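Review: Rakent demonstration filtering toolkit, tested on two-arm handling tasks

30 Mar 2019

Rakent is a software package for people who train robot arms from recorded demonstrations. It takes the recordings you already have, scores each one, and tells you which to keep. The method behind it comes from a paper by the Kollar group, and the claim in that paper is simple: a policy trained on the better part of a data set does as well as, or better than, one trained on all of it. I have used the package since October on a two-arm setup and this review covers what it did for us.

Installation took most of an afternoon. The instructions assume a clean machine, and ours already had the De Luca control libraries on it, which want an older version of the same math package. I ended up putting Rakent in its own environment and passing files between the two. After that it ran without trouble. The importer reads joint positions, gripper state and up to three camera streams. If your cameras run at different rates it resamples everything to the slowest one and says so in the log.

The scoring works in two steps. First a small model is trained on all the demonstrations. Then each demonstration is compared with what that model would have done at the same moment, and long stretches of disagreement count against it. Pauses are handled separately. You can set how long an arm may stand still before the pause is cut, and the default of two seconds was too short for us. Our operators stop and think before a two-handed grasp, and the early runs treated that as an error.

We recorded 300 demonstrations of one task: pick up a light object with both grippers, turn it a quarter turn, and set it back down. Rakent kept 194 of them with the default threshold. I watched most of the rejected ones and agreed with the choice in the majority of cases. Many had one gripper closing well before the other. A few looked fine to me and I still don't know why they scored low. The report gives a number for each demonstration and a plot over time, but it doesn't say which joint or which camera is responsible. I would like to see that in a later version.

With a stricter setting the set shrank to 159, and results got worse again. The paper has a curve with the same shape, so this part at least matched what I expected.

For the comparison I trained the same policy on the full set and on the filtered set, then ran each one with the object in 10 starting positions. The filtered policy finished the task in eight of them, the full one in six. That is a small test and I wouldn't lean on the exact numbers. The clearer difference was in how the arms moved. With the full set they often hung above the table for a while before starting down. With the filtered set this was mostly gone. 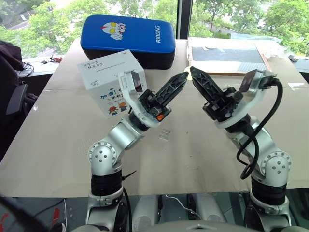

Both grippers over the cardboard-covered table, seen from the head camera.

Training time went down as expected, by roughly a third. Scoring itself is slow, though. On our one graphics card it ran overnight, and it can't resume if it is interrupted. I lost a run that way.

The Unari viewer that ships with the package is useful for checking results. It shows the camera streams side by side with the score underneath, and you can mark a demonstration as kept by hand. Marks are saved in a plain text file, so they survive a new scoring run – provided you don't rename the recordings.

Good points: sensible importer, clear log, results in line with the paper, good viewer.

Bad points: version conflicts, slow scoring with no resume, little explanation of single scores.

I would recommend it to a lab that has a few hundred demonstrations of one task and suspects that some are poor. With a much smaller set I would watch the recordings myself and sort them by hand. We are keeping it installed and will try it next on a task with more steps, with the pause limit set to five seconds.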